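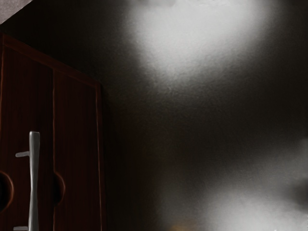

Refinishing vs. painting a dark cabinet

skekov_mill
Posted 7:40 pm
I have a two-door cabinet from my aunt's house. Dark red-brown finish, solid doors, veneer on the sides. The top has water rings and the finish is sticky near the handle. My wife wants it painted off-white. I'd like to strip it and keep the wood. Has anyone done both and regretted one?

Barbier
Posted 8:05 pm
Sticky near the handle is hand oil. Clean it with mineral spirits before you decide anything. I did a dresser in February and half of what I thought was ruined finish came off on the rag.

flurkton2
Posted 8:22 pm
Paint it. Red stain is a pain to get out of the grain, and if the side veneer is thin you'll sand through it. Use a shellac primer or the red will bleed into the white.

Barbier
Posted 8:31 pm
Disagree. He doesn't have to get the red out. Strip the top only, restain close to the doors, and wipe on two coats of varnish. You can't undo paint without a lot of work.

flurkton2
Posted 8:50 pm
Matching one panel to old doors never works in daylight. I've tried.

K. Gazi
Posted 9:14 pm
It can work if you test on the back edge first. Go up to 200 grit or so and stop, or the stain won't take.

skekov_mill
Posted 9:48 pm
Thanks. I'll clean it first and see how the rings look. Does the shellac primer need a respirator, or is an open garage enough?

flurkton2
Posted 10:02 pm
Respirator and open door both.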